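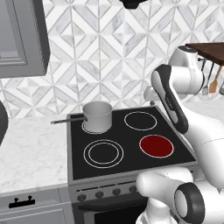
Wurkasham flats to lose old electric ranges by December

Irnura, the housing association that runs the Ciobanu estate in Wurkasham, is to replace the electric cookers in 548 flats after a wiring survey found worn supply cables in two of its four blocks.

The survey was carried out by the contractor Verico in the spring. It recorded heat damage at the cooker connection point in a number of kitchens, mostly on the upper floors. The cables date from the original build and were not renewed when the consumer units were changed.

Work will begin in the two affected blocks and is due to finish in December. Each flat will need one visit of up to 3 hours, during which the power will be off - fridges and freezers should be kept shut. Tenants will be offered a ceramic hob with separate oven or a single freestanding range.

Rents will not change as a result of the work. Tenants who own their cooker may keep it, provided it passes a safety test on the day. Appointment letters go out block by block, and visits can be moved once by telephone before noon on the day before.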